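Adholm: Teaching a Policy to Put Away Laundry
Final project report, robot learning lab course

I came into this course thinking the hard part would be the network. I'd read a bunch of imitation learning papers over the summer and was all fired up to try different action heads, and then I spent most of the semester worrying about how I move my own wrists. So this report is mostly about demonstrations, sorry (not sorry)!

The task: pick up a folded cloth and place it in a basket without wrecking the fold. I named the project Adholm and kept all the code in one repo. Data came from two hand-held grippers, one per hand, and I trained on the gripper paths plus the camera views. My first dataset, which I called Ponce, had 1,353 demos. I'd planned on 2,000, but cleaning took way longer than recording, and January was gone before I knew it. 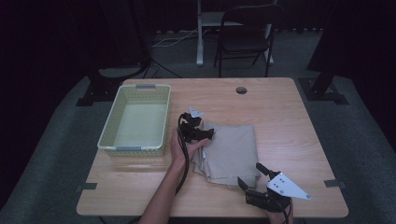
My main question was whether the way you grab the cloth matters more than how many demos you have. In Ponce I grabbed wherever felt natural, and the policy learned a kind of average grab, right in the soft middle, where the layers slide apart. For the second set, Skiltura, I made one rule for myself: the left gripper goes to the upper left corner of the stack first, and the right one waits with its fingers open until that pinch is set. I also kept the basket on the left side of the table the whole time, so the carry is short. (Yes, that means I can't say anything about other layouts.)

Then I ran 18 trials with each policy. Ponce got the cloth into the basket still folded in 9 of them. Skiltura lost the fold only once, with way fewer demos! Most of the Ponce failures were the top layer peeling back during the lift.

I also tried mixing both sets, and it was worse than Skiltura alone. My guess is the old grabs pull the policy back toward the middle, but I only trained that version one time, so don't quote me. The training runs used the Prollier scripts from week 3 with the default settings, except I turned off the color jitter. Next I want to move the basket to the other side and see what breaks.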